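I spent the better part of a morning setting a table by remote control, and I was bad at it. The Whitelaw workshop opened its doors to a few readers of this newsletter, mostly so we could try out Terine, the arm they've been teaching to handle kid-size dishes. I signed up the minute the notice went out (I have a dishwasher at home and two teenagers who can't find it, so you can see the appeal).
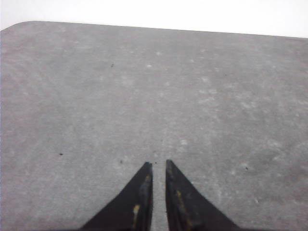 Teaching a robot by remote control is slower than I expected and a lot more fun. You hold a pair of handles, you squeeze, and the arm across the room squeezes too. My first job was simply to get used to the view from the wrist, with the two black fingers poking up at the bottom and a whole lot of gray tabletop past them. There are little yellowish scuffs on those fingers, and I got weirdly fond of them, since the one on the left gave me something to steer by. Bronwyn Tautahi, who runs the teaching sessions, told me to go slower. Then she told me again. I thought I was already going slow!

Every time a person steers the arm through a job from start to finish, Terine's software saves it: where the arm went, when the fingers closed, what the cameras saw. They call each of those a "run." The team had 293 of them saved when I walked in, and they want 392 before they let the arm try the job without a person on the handles. I asked if my runs would count. Bronwyn said the good ones would, very politely.

There's a second way to teach it, which is to take hold of the arm itself and walk it through the motion, like guiding somebody's hand with a pencil. I tried that too and liked it better for big moves. For small ones I kept leaning on it and pushing it off line, so back to the handles I went.
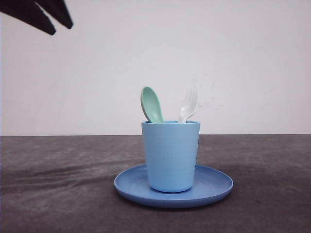
*Issue 14, page 2*

The job of the day had a plate, a cup, a spoon and a fork, all plastic. A finished setting has the cup standing on the blue plate with the green spoon and the white fork upright inside it. It looks like something you'd put out for a toddler's lunch, and I mean that as a compliment. A person does it without thinking. With the handles, I had to think about every bit of it: how high to lift so the fork clears the rim, which way it's going to lean, when to let go. Let go too early and you'll hear it clatter. I heard it clatter plenty.

Bronwyn says the clatters are useful in their own way, and they keep some of them, marked as misses. What she doesn't want is a run where the person dithers for ages and then gets lucky, as the arm will happily learn the dithering. She had me drop one of mine for exactly that reason. Fair enough, I'd been hovering over the table like a lost seagull.

The side view helps a ton with height, and the wrist view helps with lining up. Switching your eyes between them is the hard part, and I only started getting the knack of it near the end, when my shoulders were up around my ears.

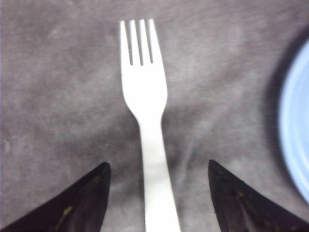 *Lining up on the fork, with the handle between the open fingers.*

The fork was my nemesis. It's flat, it's light, and the fingers have to come down on each side of the handle without nudging it. A retired machinist in our group was terrific at this and made me look silly. He didn't look at the handles once, and he talked about fishing the whole time.

I did get a few keepers. Bronwyn played one back for us on the big screen, and I'll admit I clapped for myself a little. Watching your own hand wobbles come out of a machine is a very odd feeling, and I'd do it again tomorrow.
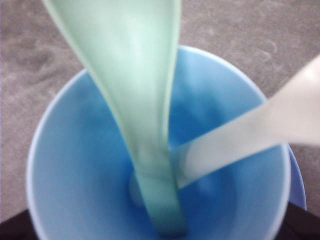
## If you want a turn

Whitelaw plans to hold another open morning in November, and the sign-up sheet will be at the front desk. No experience needed, as I have proved. Wear something comfortable, because you'll be standing most of the time, and bring your reading glasses if you use them for screens. Kids are welcome if they can reach the handles.

The next job on the list is stacking plates, and I've already asked for a spot. Bronwyn says I can have one if I promise to go slower.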